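Home | Team | Notebook | Code | Contact

Mirholm Robotics Club – Shared Notebook

Thursday, bin picking, second session of May
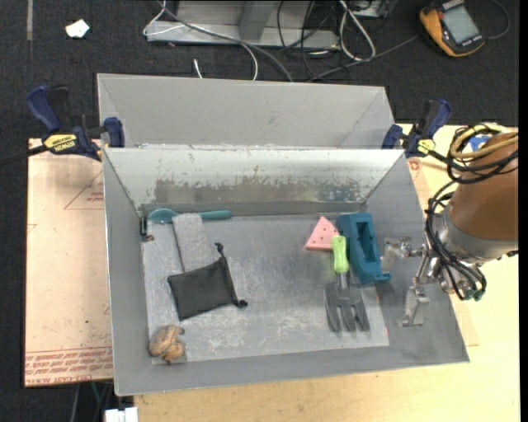 Best evening we've had on this project! The planner finally stopped timing out, and the new grasp scorer ran start to finish without me babysitting it. We're at 443 logged attempts now, and I want 1762 before the Stundbridge meet (that number comes from the split sheet, don't ask me to defend it).

Change from last time: approach height is now set per object instead of one value for everything. Flat stuff like the sponge gets a lower approach, the tape dispenser a higher one. Tape dispenser grasps look so much better to me, though I haven't split the log by object yet so that's just a feeling.

Garden fork is still the hard one. The scorer loves the tines and I'd much rather it went for the green handle. Tried masking by color, which is cheating, and then the spoon started getting odd scores too. Took the mask back out. Going to try weighting by width at the contact points – should be a quick edit in the Mamani branch, not main please.

The drawstring pouch is a joy. Depth is noisy on black fabric so the scorer basically guesses, and I kept cheering every time it came up with something sensible. Somebody should look at the depth fill before we trust any of it.

Timing: around 100 attempts an hour if no one stops to talk. We stopped to talk a lot.

Also checked the clamps on the bin before starting, please keep doing this. If the bin shifts the calibration is junk and you won't notice for ages.

To do
– split log by object
– width weighting, rerun with the same seed
– label the 2 log folders properly (Usport_a and Usport_b means nothing to anyone, sorry, that was me)
– ask for the room until 9 next time

This site uses cookies to remember your login. Accept | Settings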